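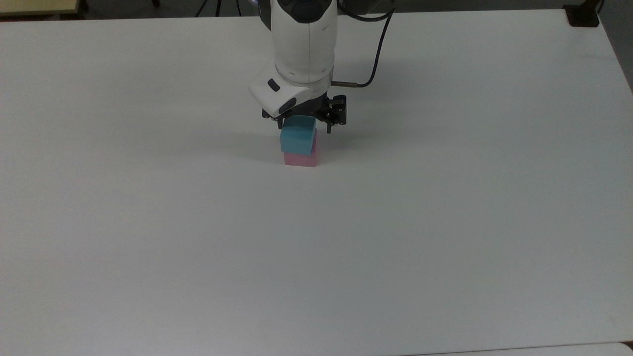 Does anyone know who built the old chapel at Gezer? The parish leaflet gives a date for the school next door but no architect for the chapel. I want something plain for the cover of a short booklet, as clean as that big white tabletop. The foundation stone is too worn to read beyond the number 27.

Asked Fri 1 January

2 answers

Try the county record office. Chapel plans were often deposited with the building accounts. Ours at Zallell turned up in a box marked "drains", 11 sheets of them, signed on the back.
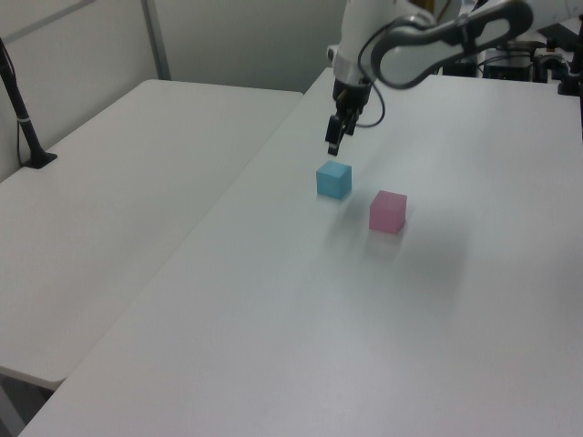

Ask for the vestry minutes as well, as the architect's fee is usually entered there. The office was shut for part of December so expect a wait.

Second answer:
I think it was the same man who did Sudus church, the windows are similar. Not certain. It's nearly 100 years since my family left.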